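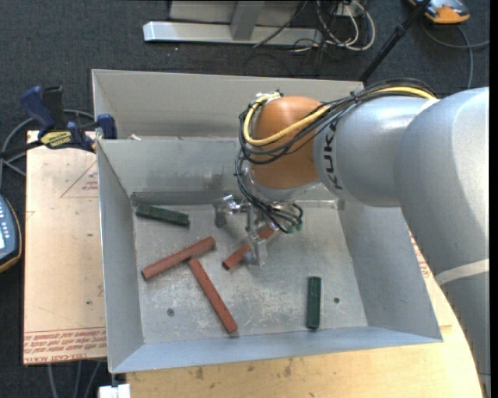 VORNIA, 23 Sep 2023

By Chrysanthi Stefanou

Last updated: January

Notes for the sports writing class, session on game stories

OK, so last time we ran out of clock before I got to the part I care about most, the lede on a game story. Please read this before you file your Cuypers Park piece.

A game story has to tell me who won, what the score was and why I should care, and it has to do that fast. I know you've all read gorgeous openings that start with the fog over the stadium. Those were written by people with two days to write them. You'll have until the final whistle plus however long your editor's patience lasts, so get the score in the first sentence or the second one.

Let's use the Zerska and Fovov match, the one I handed out. One of you opened with "It was a night of mixed emotions for Zerska." Mixed how? I read four paragraphs before I found out they lost 3-1! Compare this one, which came in from the back row:

"Zerska gave up two goals in the last six minutes and lost 3-1 at home to Fovov, their third straight defeat."

I'd run that. It has the result, the turn in the game and a bit of what it means for the season, and it isn't trying to be pretty.

Running copy. This is what you write while the game is still going. You build the story from the bottom up - first half in plain order, then the second half, then you slap the top on at the end. Keep your paragraphs short so you can throw one out when a late goal ruins it (it will). Write two tops at the 80 minute mark if the game is close, one for each team, and leave the draw for when you're desperate.

Quotes. Ghassan Mansour came in last term to talk about the mixed zone and I still use his rule: ask about one play. "Talk about the win" gets you mush. "What did you see on the second goal?" gets you a sentence you can print. He also says to write the quote down first and worry about the recorder after, and I've lost enough recordings to agree with him.

Numbers. Pick one or two. If the crowd was 3000 and the club normally draws 2000, great, that's a story. If the midfielder completed 43 passes and you can't tell me whether that's a lot for her, leave it out. And please check the league table yourself, don't copy it off the club's page.

Verbs. Teams can win, beat, lose to and draw with. I'll put up with "cruised" once per person per semester. No "bagged a brace."

For next time: 1000 words on any match you attend in person, plus a second version cut down to five paragraphs. Bring both on paper. The short one counts for more.

Shares: 12
Comments: 4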